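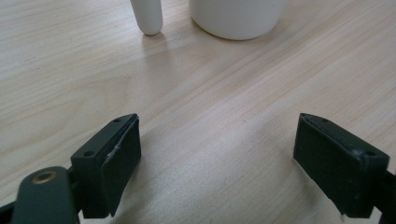
At the August open day of Karabulut, the workshop in Tolholm, visitors are invited to teach before they are invited to watch. Zerrin Polat gives me a gripper with a handle, and I close its two fingers with my own hand. No robot arm is connected to it. The camera on top records what I do, and later a program will learn from it.

"Slowly, please," she says. "If you hurry, the robot will also hurry."

My task is to pick up a white cup and place it again on the table. It sounds easy, but I need three attempts. Selim Sönmez, who takes care of the recordings, tells me the team has 320 of them for this task and throws away 40 where the hand was shaking. I suppose mine will join those.

In the next room, an arm called Midus repeats the lessons. A schoolboy asks if it knows what a cup is. Polat thinks for a moment and answers that it knows where to put its fingers. The boy looks disappointed, then asks if he can try too.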